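Notes for the open day talk (long version)

Slot is straight after the tea break, so expect people still coming in with cups. Start anyway. Keep the first bit light and leave the screen blank until I get to the table.

Opening

Hello, thanks for coming back in. I'm going to talk for a bit about a visit I made in November to an open day at Ineck, who have been working on getting robot arms to tidy and move ordinary household things. I went along as a nosy visitor. I don't build robots, I've never programmed one, and if you ask me about the maths at the end I'll look at my shoes. What I do know about is standing in a room watching somebody demonstrate a thing, because I've done an awful lot of that, from both sides of the table.

(Ask for hands: who's been to a robot demo? Who's seen one go wrong? Wait for the laugh, it usually comes on the second one.)

So this is half a report on what I saw and half a bit of thinking out loud about how to show this kind of work to people, since several of you will be running open days of your own before long.

Getting there

Don't spend long on this. Ineck have the upper floor of a building in Badis, up a staircase that seems to have been designed for goats. There were 27 of us signed up, which was more than they'd planned for, and the first thing that happened was a great shuffling of chairs. They gave us badges and a biscuit, and then they split us into groups, and my group went to the screens first and the real machines second.

I was a bit put out by that, I'll admit! I'd come to see arms moving about. I thought the screens would be the dull part, the bit you sit through politely. I was quite wrong, and the screens are mostly what I want to talk about today.

The screens

Everything Ineck's arm does, it tries first in a simulated room. They call the software Stolta, and it's their own. You get a room, a table, an arm on its stand and a load of objects, and you can fiddle with all of it. Move the light. Swap the chairs. Put the bread somewhere daft.

The woman running our session had a lovely way of starting. She didn't explain anything. She just put a table up on the big screen and said, "Right, what would you clear first?" And of course everybody had an opinion. One chap said the plate. Somebody else said you'd never move the plate before the book, you'd want the room. Within a minute we were bickering about housework with total strangers, and she hadn't said a single technical word. I've pinched that for my own talks already.

(Put the table up now. Ask the same question: what would you clear first? Let them argue for a minute, no longer.)
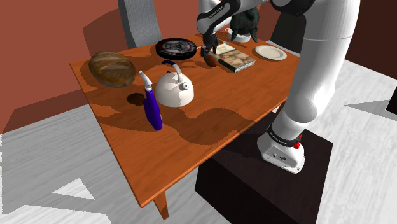
Open day, screen session: the simulated table, with the gripper down by the book.

(Leave it up while I do the next part.)

What I want you to notice is how awkward it is. When I think of a robot demonstration I think of neat coloured blocks, and a bare surface, and lots of elbow room. And then look at what they've handed this poor arm. A loaf, a kettle, a spray bottle, a plate. The gripper's gone in right next to the book, and the little reddish-brown thing under its fingers is hard up against the book's edge, or as near as makes no difference. If you went in for that with cold hands on a winter morning you'd knock the book.

Somebody in our group asked why it mattered, seeing as none of it is real. You can't chip a plate that doesn't exist. Her answer was that you can be as clumsy as you like in there, and that's the whole charm of it, so they let it be clumsy. If a try goes badly they put everything back with one key and go again. She did it for us with the kettle, quite cheerfully, tipping it clean off the table, and there was a little gasp in the room. For a kettle made of sums!

I've thought about that gasp a lot. People mind about objects they recognise. I'm fairly sure we wouldn't have made a sound over a grey cube.

The shadows bit

(Point at the front of the table.)

See the big dark patch across the wood, with the steppy edges? I asked about that, as I'd assumed it was a fault. She said no, the shadows are worth having even when they're rough, and the steps come from drawing them quickly. They move the light about on purpose between tries so that the arm doesn't get fond of one particular afternoon. I wrote that phrase down. I've no idea if it's the proper way of putting it but it made sense to me at once, as a person whose kitchen looks like a completely different room at breakfast and at tea time.

And notice what you can't see very well. The fingers and their shadows are hiding part of the very thing you'd want to look at. There's a dark green lump towards the back sitting in front of a dish, and you'd be hard pushed to say much about the dish. We spent ages on that. A few of us wanted to lean round and have a look, and one lady really did lean, to the left, in her chair, as if it would help.

That was the first moment I understood why this is hard. I'd been thinking of it as a problem of hands. An awful lot of it is a problem of looking.

(Screen off here. They'll keep staring at the loaf otherwise.)

Having a go

After that we were allowed to drive. They had two controllers set up, little handheld things, and you steered the gripper in the simulated room while your neighbour told you what you were doing wrong. I was dreadful. Depth was the trouble. I was certain I was over the plate and I was nowhere near it. I closed the fingers on thin air with huge confidence, three times, and had a teenager behind me breathing through his nose.

He was very good, by the way. Annoyingly good.

Points to make from this, if time:

Letting people fail early on was clever. Once you've been hopeless at it yourself you watch the arm with far more sympathy. When we got to the real one and it hovered, and thought, and shifted a little bit and hovered again, there was no muttering about it being slow. We all knew what it was up to.

Keep turns short. They gave us a couple of minutes each and it was enough. The queue stayed cheerful.

Have someone stand by the queue as well as by the controls. Most of the good questions came from people waiting.

The real arm

We went through to the workshop after that. This is the part where I'd love to tell you it was a triumph from start to finish. It was mixed, and it was better for being mixed.

They ran the same sort of job, picking things up from a crowded table and putting them in a tray. First try, lovely. A lemon, straight in. Applause. Second try, it got hold of a cardboard box by the corner and the box slid out sideways, ever so gently, and landed on its end. The engineer running it said, "Well, that's gone in the notebook," and wrote it in an actual notebook, and carried on.

I want to stay on that a minute. I have seen people at demos go bright red and start switching things off and on. I've been that person. I once spent a good ten minutes of a talk underneath a desk. The engineer at Ineck had obviously decided beforehand what would happen when it missed, and what would happen was a note in a notebook and another go. We relaxed because the person in charge was relaxed.

Somebody asked how much of what the arm learns on the screen carries over to the workshop. The answer was a good deal for where to reach and a lot less for how to grip. Rubbing and slipping and squashing are hard to get right in the computer. Bread, apparently, is a swine. A pretend loaf keeps its shape however you grab it, and a real one has its own ideas.

(If there's a baker in, pause for them.)

Strazds

Short mention. There was a second outfit showing in the corridor, Strazds, who make soft fingertips for grippers. They had a bowl of them on the table for people to squeeze, like sweets. I squeezed more than my share. I only bring them up because theirs was the busiest table in the place and it had no screen, no arm, nothing moving at all. People like having something in their hands while they listen. If your stand is all screens, put out a bowl of something.

What I'd do differently

I did fill in the feedback form and these were my grumbles, so it's only fair to share them.

It was loud in the workshop. There's a compressor and it comes on when it pleases. I missed most of one answer and I was in the second row. A cheap microphone would sort it.

The screen session could have done with a sheet to take home. I got back and tried to describe the whole thing over dinner and made a complete hash of it.

I'd have liked to see the same table twice, once on the screen and once in the workshop, laid out to match as closely as they could manage. They had different objects in the two rooms, so we had to do the comparing in our heads. I mentioned it to the lady from the first session and she said they'd talked about it and run out of morning. Fair enough. I've run out of many a morning.

And more biscuits, but I put that on every form.

Winding up

I went expecting to be impressed by the machine, and I was, a bit. Mainly I came home looking at my own kitchen table. There was a mug on it, and the post, and a banana on top of the post, and I picked the banana up without a thought and then stood there holding it, trying to work out how I'd known where to put my fingers.

(Questions now. Put the table back up if anyone asks about Stolta. If they ask what it costs, I don't know, and send them to Ineck. If there are no questions, ask whoever argued loudest about the plate to say why.)

Remember to collect the clicker. Room is wanted again at half past three.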